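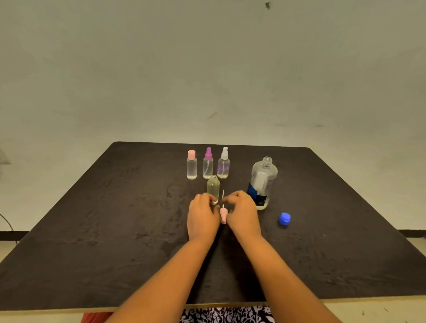

Thaddeus Gallagher wants to know how much water to put in his whisky, and whether asking makes him a lesser person. It does not, Thaddeus, though I've met bartenders who would let you think so.

Adding water properly takes a little patience and a dropper. The pharmacy kind is fine. The one sold in a velvet box by a shop called Merkley is also fine, and costs as much as lunch.

Pour 30 ml of whisky into a glass that narrows at the top. Use still water at room temperature, with as little taste of its own as you can manage. If your tap smells like a swimming pool, buy a bottle.

Nose it first, mouth slightly open, then take one small sip with nothing added. You need to know where you started. Write something down, even if it's only "hot" or "raisins."

Add 2 drops. Swirl, wait 2 minutes, nose it again. The wait is the part everyone skips – go and feed the cat. Strong whisky tends to shed some of its alcohol prickle here, and you may find fruit or spice that was hiding underneath.

Keep going a couple of drops at a time, tasting between rounds. For anything at cask strength you can move up to half a teaspoon once the drops stop making a difference. Go slower with a whisky bottled at 40 percent, which has already had plenty of water from the distillery.

When it turns thin or papery, you've gone too far. Splash in a little more whisky to fix it. I have made this mistake on purpose.

Note the amount that worked and start just short of it next time.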